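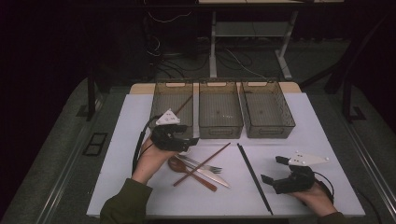

4.2 Sorting at the table: utensils and open baskets

The second part of our study concerns the way in which small tableware is put away when no drawer is available. In many of the rental kitchens we considered, the drawers are few or already filled with other goods, and the cutlery is kept in open containers on a table or a shelf. We therefore chose the open basket as the main storage form for the sorting task. Figure 3 shows the arrangement, with three smoky-brown translucent baskets side by side along the far edge of a white table, and the utensils lying in the area between the baskets and the person who sorts. One chopstick lies in the left basket, while a wooden spoon, a metal fork, a table knife and other long thin pieces are still on the table top. The utensils cross over each other, and this crossing is of interest to us, as it resembles the state of cutlery which has been tipped out from a dish rack much more than the parallel rows that are usual in earlier studies of kitchen order.

Figure 3. Mixed tableware on the sorting table, with three open baskets at the far edge.

The choice of the baskets deserves some comment. In the first version of the task, which was prepared at the Bralora site, we used closed boxes with lids. The lids were soon given up. They had to be put somewhere during the sorting, and they took the space which the utensils needed. Open baskets with vented walls have a further advantage in the household, namely that air can pass through the sides, so that cutlery which is put away a little damp does not stand in its own water. On the other hand, the openings in the wall may catch a thin object. The tines of a fork are the usual case, and a narrow chopstick tip is the second. We did not find this to be a serious obstacle, but it changes the favourite direction of placing, and we return to the matter in Section 5.

The translucent material was preferred over the opaque one for the reason that the contents can be judged from the side, at least in a general way. When baskets of this kind are placed on a shelf above the eye level, a resident can still distinguish a full basket from an empty one. For the sorting itself the colour is of less importance. Two participants of the Istum group remarked that dark chopsticks are harder to find in a brown basket than in a white one, and we consider the remark reasonable, although we have no measurement to support it.

4.3 Categories and instructions

A sorting task requires a rule, and the rule may be given or may be left to the participant. We used both forms. In the given rule, the utensils were divided by use: pieces for eating with the hand turned over (fork, knife), pieces for stirring and serving (spoons of wood), and chopsticks. In the free rule, the participant was told only that everything on the table should be put away so that another person of the household could find it again. No number of baskets was prescribed in the free rule, and it was permitted to leave a basket empty.

The given rule was followed with few errors. From the 979 placements recorded under this rule, 85 were made to a basket other than the intended one, and the larger part of these concerned the wooden spoons. This is perhaps not surprising. A wooden spoon of moderate size may be understood as a cooking tool or as an eating tool, and the participants from households where soup is eaten with a wooden spoon placed it together with the fork and the knife. We have counted these placements as errors for the sake of consistency, but we would not call them mistakes in the ordinary sense of the word.

Under the free rule, the material of the utensil was more influential than its use. The most frequent solution was one basket for metal and one for wood, with the third basket kept for the pieces which did not fit in either, such as the black chopsticks and the short plastic spoons from the Radu set. A smaller group of participants sorted by length. They explained that a short piece becomes lost underneath the long ones, and that the difficulty in an ordinary kitchen is to take out the teaspoon without lifting everything else. It is a practical argument, and it was not foreseen by us when the categories were prepared.

4.4 The problem of pairs

Chopsticks differ from the other tableware in that they are used in pairs. A single chopstick in a basket is in the correct place according to the rule, and yet for the resident the work is not finished until its partner has arrived. We observed two manners of dealing with this. In the first, each chopstick was put away when it was met, and the pairs were left to form themselves in the basket. In the second, the partner was searched for on the table before anything was put away. The second manner needs more time at the start, particularly if the partner lies underneath a spoon or a knife, but it leaves less to be rearranged at the end.

The sets were mixed on purpose. The brown and the black chopsticks are different in colour and in thickness, and a pair made from one of each is of little use at the table. In the analysis we have accepted a pair only if both pieces came from the same set. Where a set was incomplete at the beginning, the remaining piece was treated as single and was not included in the count of pairs.

4.5 Position of the table

The table was placed so that the baskets stood at the far edge and could be reached over the utensils. We also tried the baskets at the left and at the right side, following the Gustard layout, in which the storage is placed next to the dominant hand. The side position shortens the movement for one hand and lengthens it for the other, and it was disliked by those participants who sorted with both hands at the same time. The far edge is a compromise. It keeps the near part of the table free, so that a knife can be turned or a spoon can be drawn out from under the others before it is lifted.

A distance of roughly 10 centimetres between the utensils and the nearest basket was found sufficient for this purpose. With a smaller distance the long handles touched the basket wall already at the start, and the basket was pushed backward when the handle was taken. In a real kitchen the wall behind the counter would prevent such movement, and the effect should therefore not be given too much weight in the comparison that follows.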